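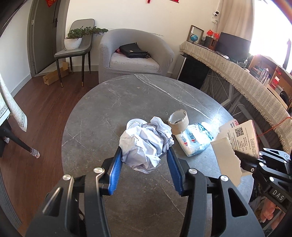
Crumpled paper in the grip, torn cardboard at the other side. Blue ribbed pads.

Home | Kitchen | Workshop | Budget | Contact

Budgeting for a pair of hand grippers: shop notes

Quick one, parts order goes in tonight. Several of you asked what to set aside before you buy grippers for a clear-the-table setup. My list, in no order.

Set a ceiling first. Mine was $400 for everything, pads and pins included. Went over by 44. Shipping. Always get the shipping quote in writing.

Buy pads extra. 3 spare sets minimum. Stusa sells them singly, Urrego only by the bag, and the bag is cheaper if you have somewhere to keep it.

Test on junk before you pay for test objects. Balled up paper, a cardboard tube, crinkly packaging. Free, and all different to hold. Shiny wrappers are the hard ones. Save a weeks worth of recycling before the tools arrive.

Look at your table too. A busy stone pattern plus a bright window gives glare right where you want to work. Price a curtain before you price a better camera. Mine was a remnant from Flustham, cost next to nothing.

Two grippers or one? If the job is tidying, 2. One holds while the other picks. Clotilde Tessier ran her bench with one from May on and ended up ordering the second anyway, paid shipping twice.

Pins: ask if they come out with a normal driver. Wisby's older kit needed a special tool, sold seperately of course.

Label each one. Plate or tape, whatever. You will mix up the spares otherwise.

Full arms can wait. Hand-held first, see what objects give you trouble, then get quotes. Any seller who won't let you send in a bag of your own junk for a trial, skip.

Leave a bit in the budget for furniture feet covers if you drag tables around on a wood floor. Forgot that. Scratches.

Pad prices next time, still waiting on Urrego.

Print this page | E-mail this page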